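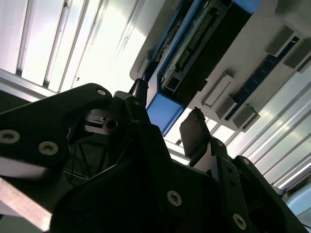
Maintenance of the Godum Handling Cell: Gripper and Wrist Assembly
Student Project Report
Submitted October 19, 2021

1. Background

The Godum cell was transferred to the Maglaya teaching laboratory in April with an incomplete service record. The project group was asked to restore the gripper to reliable operation, to document its fasteners and adjustments, and to prepare a maintenance schedule that later groups could follow. Work on the robot controller was outside the scope of the project.

2. Condition on receipt

The two-finger gripper opened and closed on command but did not return to the same closed position after extended running. Inspection found play in one finger joint and a bracket screw that could be turned by hand. The finger pads were worn unevenly. The logbook supplied by Istel, the previous operator, ended at cycle 161 of an acceptance run and contained no torque values.

3. Work carried out

The cell was isolated and locked out before each session. The gripper was serviced in place, as removal would have required the wrist camera to be realigned. Each countersunk screw in the bracket plate was withdrawn, cleaned, treated with medium-strength threadlocker and refitted. The finger joint screws were treated in the same way, and both pads were replaced as a pair. Cable slack at the wrist was checked through 90 degrees of rotation in each direction, and one tie was moved to prevent rubbing.

The electronics mounted overhead were not disturbed. Dust was removed from the rails with a vacuum and a soft brush, working away from the exposed boards.

4. Results

The gripper was run for 2,000 cycles with an Eren test block. The closed position remained within tolerance throughout and no screw had moved when the witness marks were checked. A slight clicking noise on opening was still present at the end of the run. Its source was not identified.

5. Recommended schedule

Before each session: check the witness marks and wipe the finger pads.
Every 21 days of use: check finger play and cable condition.
Each semester: inspect the bracket screws and replace the pads if worn.

6. Outstanding items

A spare finger linkage should be ordered. The opening noise should be investigated by the next group with the gripper removed from the wrist, and the camera alignment procedure should be written up before that work begins.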